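Memon 待机功耗数据集:说明文件

Bramonent 数据组 · 二月
阅读时间:11 分钟

概述

Memon 收录住宅与小型办公场所中插座支路的低负载用电记录,重点是设备处于待机、空载或涓流充电状态时的有功功率。采集点共 13 处,供电均为单相交流,标称频率 50 Hz。数据以逗号分隔文本发布,编码 UTF-8,不带 BOM。

本数据集由 Bramonent 整理,计量前端使用 Grumance 支路表,原始报文由 Trokell 解码后落盘。三者的版本对应关系写在随包的 versions.txt 中,引用结果时请一并注明。不同版本的 Trokell 对负号功率的处理不同,混用会使同一支路的夜间均值出现系统偏移。

适用范围

可用于:待机功耗基线估计;低负载段的事件检测;排插级与插孔级读数的一致性检查;缺测插补方法的对比。

不宜用于:电费核算;设备能效等级评定;住户行为推断;任何需要谐波分量的研究。前端只输出周期有效值,不保留波形。

文件结构

发布包解压后有 6 个数据文件,另附校验和与版本说明。

readings.csv,逐条读数,体积最大。
sites.csv,采集点属性,含建筑类型与配电形式。
strips.csv,排插登记表,含孔数、有无总开关、线长档位。
labels.csv,负载标签。
events.csv,人工确认的接入与断开事件。
gaps.csv,缺测区间及原因代码。

各表通过 site_id、strip_id 和 port_id 关联。strip_id 在全库范围内唯一,port_id 只在所属排插内唯一,做连接时两者须同时作为键。早期内部版本曾把两者拼成一个字段,旧脚本若依赖该字段,需自行拆分。

字段定义

readings.csv 共 11 列,顺序固定:

site_id:采集点编号,字符串。
strip_id:排插编号,字符串。
port_id:插孔编号,整数;排插总路记为零。
ts:时间戳,UTC,精确到毫秒。
v_rms:电压有效值,伏。
i_rms:电流有效值,毫安。
p_active:有功功率,瓦。
q_reactive:无功功率,乏,感性为正。
pf:功率因数,低于可信下限时留空。
freq:实测频率,赫兹。
flag:质量标志,字符,取值见“质量控制”一节。

空值一律写作空字符串,不使用 NaN、NULL 或负的占位数。p_active 允许出现绝对值很小的负数,来源为前端零点漂移,清洗时未作截断。需要非负输入的模型请在读取阶段处理,并在论文或报告中写明处理方式。

负载标签

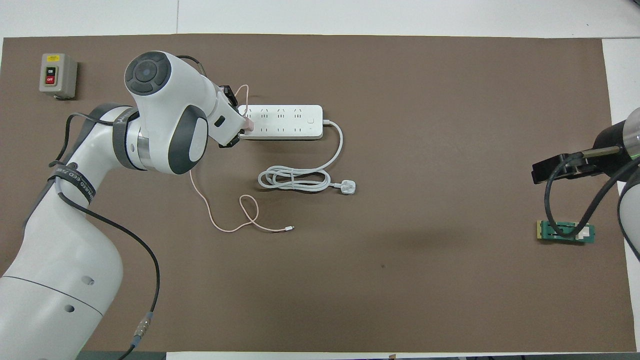
负载标签描述插孔下游的连接形态,不记录品牌与型号。标签分两层:第一层为排插本身,第二层为插孔上的末端负载。排插指示灯、总开关和内部保护元件的损耗归入第一层,充电器与线缆归入第二层。标注时最容易混淆的是线缆归属,图中就同时有白色排插自带的盘绕线和一根粉色充电线:前者随排插登记在 strips.csv 中,后者属于第二层,在 labels.csv 中记为 cable_only 或 charger_cable,取决于该时段内是否带有充电器。外壳与线缆颜色不作为字段保存。

第二层标签取值如下。

charger_idle:充电器已插入,未接终端设备。
charger_cable:充电器已插入并带线,线的另一端悬空。
charger_load:充电器带终端设备,处于充电或涓流状态。
cable_only:仅有线缆,没有充电器,不应产生读数。
adapter_fixed:固定式电源适配器。
appliance_standby:家电待机。
unknown:无法确认。

charger_idle 与 charger_cable 的功率差通常小于前端分辨力,两者分开保存是为了保留标注信息。训练分类器时建议合并。合并后仍出现明显混淆的,应先检查 port_id 是否错位,再考虑模型问题。

cable_only 时段若出现持续非零功率,按标注错误处理,flag 置为 L。此类记录保留在发布包中,默认读取脚本会跳过。

采集过程

Grumance 支路表串接在墙面插座与排插之间,插孔级读数由排插侧的分路模块提供。两级读数各自带时钟,由 Trokell 在解码时对齐。对齐方法为最近邻匹配,不作插值;超出容许时差的插孔读数仍写入 readings.csv,flag 置为 T。

支路表上电后有一段预热期。预热期内的读数不发布,对应区间写入 gaps.csv,原因代码为 W。排插更换、挪位或总开关断开后,预热重新计算。

电压通道在安装前以标准源校准,电流通道以空载和固定阻性负载两个工作点校准。校准系数按表保存,不随温度修正。低负载段的主要误差来自电流通道零点,而非增益。对绝对值有要求的用途,应使用同一支路的空载时段估计零点,再从有功功率中扣除。

采样间隔由前端固定,未做自适应调整。功率变化快于采样间隔的过程在数据中表现为单点尖峰或完全不可见,例如充电器插入瞬间的浪涌。events.csv 中的时间以人工确认为准,与 readings.csv 中的功率跳变可能相差一个采样点。

插孔物理编号统一从进线端开始。进线端无法辨认的排插,以总开关所在端为起点;两者都不适用时,由安装记录指定,strips.csv 的 origin 列给出所用规则。

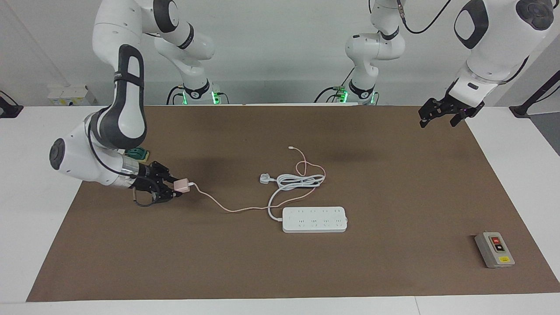 本页最后更改:二月

质量控制

质量检查分三步:格式检查、物理一致性检查、标签一致性检查。前两步由脚本完成,第三步为抽查。

格式检查覆盖列数、时间戳单调性、编码与重复行。完全重复的行只保留首条。时间戳相同而读数不同的行全部保留,flag 置为 D,由使用者决定取舍。

物理一致性检查的规则为:有功功率的绝对值不大于视在功率;各插孔有功功率之和不大于总路有功功率与容差之和;频率处于供电允许范围内。违反任一规则的记录,flag 置为 P。容差按表型给出,写在 versions.txt 末尾。

flag 取值汇总:

空:通过全部检查。
T:两级时钟未能对齐。
D:时间戳重复。
P:物理一致性不通过。
L:标签与读数矛盾。
R:人工复核后保留。

一条记录只写一个标志。多个条件同时成立时,按 P、D、T、L 的次序取第一个。R 会覆盖原标志,原标志不另行保存,这是当前格式的已知缺陷。

缺测处理

缺测不补。所有缺测区间写入 gaps.csv,起止时间为闭区间。原因代码 W 表示预热,N 表示网络中断,S 表示总开关断开,X 表示原因不明。

S 与零功率不同。总开关断开时前端仍在工作,总路读数包含前端自耗;此时插孔级模块失电,不产生读数。将 S 区间直接填零会低估总路功率,同时高估插孔级数据的完整率。做完整率统计时,分母是否包含 S 区间应在结果中说明。

N 类缺测大多较短。前端本地缓存写满后丢弃最早的报文,因此较长的 N 区间往往在恢复前留有一小段有效数据,区间末尾并不等于网络恢复时刻。
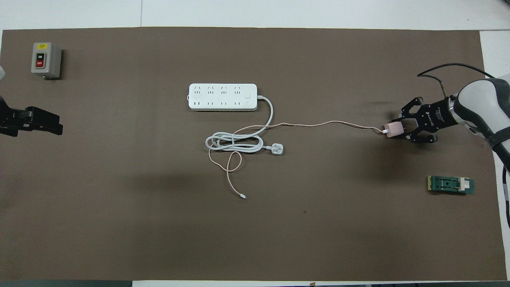
X 类区间不建议用作插补方法的测试段。原因不明意味着无法判断缺测是否与负载状态有关,而多数插补方法默认两者独立。需要测试段时,可在完整记录上人为遮蔽,遮蔽长度参照 N 类区间的分布抽取。

划分方式

发布包不提供官方的训练集与测试集。推荐按采集点划分,同一 site_id 下的全部排插归入同一侧。按时间随机划分会让同一只充电器同时出现在两侧,分类指标明显偏高,结果之间也难以比较。

采集点数量有限,建议采用留一采集点的交叉验证,共 13 折,报告各折结果,不只报告均值。采集点之间的标签分布差异较大,某些折中可能不含 charger_load,计算宏平均时应说明缺类的处理方式。

读取说明

readings.csv 按 site_id 排序,其次为 strip_id、port_id 与 ts。内存不足时可按 site_id 分块读取,各块之间没有交叉。site_id 与 strip_id 须按字符串读入,前导零有意义;部分表格软件会自动去除前导零,保存后再与其他表连接将匹配失败。

时间戳为 UTC。需要当地时间时,用 sites.csv 的 tz 列转换,不要使用固定偏移。按自然日汇总前应先完成转换,否则夜间待机时段会被拆到相邻两日。

i_rms 的单位是毫安,v_rms 的单位是伏,计算视在功率前需统一。此前收到的问题报告中,这一项占比最高。

已知问题

部分排插总路的 q_reactive 符号与定义相反,涉及的 strip_id 列在 versions.txt 中,readings.csv 未修正。

pf 在低负载段大量留空,不能用来筛选有效记录。筛选应使用 flag。

频率列在个别采集点长时间恒为 50,为前端固件回退到标称值所致,并非实测。判断方法是检查该列在连续时段内的方差。

strips.csv 中的线长为档位值,安装时目测填写,不适合用于线路损耗计算。

unknown 标签在办公场所中的占比高于住宅,主要集中在多人共用的排插。

隐私与许可

发布前已删除地址、住户信息与设备序列号。site_id 为随机编号,与安装顺序无关。时间戳保留原始精度,理论上可反映在家与离家规律,使用者不得尝试识别具体采集点,也不得与其他来源的数据连接以达到同一目的。

数据按署名许可发布,读取脚本另附许可文件。再发布时须保留本说明文件与 gaps.csv。仅再发布 readings.csv 而不附缺测信息的,应在显著位置注明记录不完整。

问题反馈

反馈时请附 strip_id、port_id、时间区间以及所用的 Trokell 版本。标签更正需同时给出依据,例如同一时段内排插总路与插孔读数的对比。更正通过后写入下一版 labels.csv,旧版文件不回改,校验和保持有效。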